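Frade Rail Tours moves November departures to new reservation system

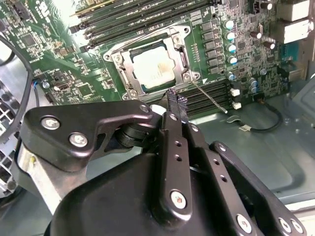 Frade, the escorted rail tour operator, will transfer all bookings for its Drodholm to Zonitz route to a new reservation system, Plostus, in November. The route takes 11 nights and is sold through 200 travel agents as well as directly. Plostus holds cabin, hotel and excursion allocations in one record, where agents previously had to check each separately. It runs on desktop computers at the Drodholm booking office, and agents reach it through a web browser. Existing booking references remain valid.

The transfer covers 1132 bookings. Passengers need take no action, but will receive a revised itinerary by email showing coach, cabin number and hotel for each night. Changes to dining times can be made until 6 pm on the day before departure.

"The fare and the timetable are unchanged," said Ximena Varela, head of operations at Frade. "What changes is the time an agent waits for a cabin to be confirmed."

Iolo Gape, who manages agency sales, said that agents holding group allocations should check their cabin lists before the transfer — unconfirmed options will lapse and must be requested again.

Single cabins on the Zonitz section carry a supplement of 500 euros. Luggage allowance remains two cases per passenger.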